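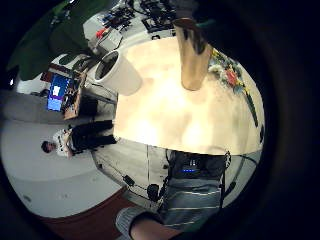 Round table, paper cup, tan tube. The shared shop in November.

Building a gripper from scratch, a thread. I was told this would take 2 weekends. I was told this by me.

The Hirkus is a hand-held claw with a camera on it. You do the chore, it records the chore, and later an arm is supposed to copy you. So far it has learned that I hesitate a lot.

Version 3 of the fingers closes all the way. Versions 1 and 2 closed in spirit.

The tall tube is my nemesis. Smooth, a little shiny, slides out of the fingers like it has a train to catch. Bike inner tube on the tips is next – cheap and ugly, my two design principles.

Jussara Guerra printed me a new wrist bracket and asked what happened to the old one. I said it was resting.

17 clean grabs tonight. I'm not posting the other number.

Fisheye lens stays, by the way. Everything looks like the inside of a doorknob, but I can see the whole table and both of my mistakes.

Last updated 9:40 p.m.
17 shares · 3 comments

Mereana Paewai: try the inner tube inside out, the talc side is useless

Jussara Guerra: resting where

dunstan_bench: is the bracket file up anywhere?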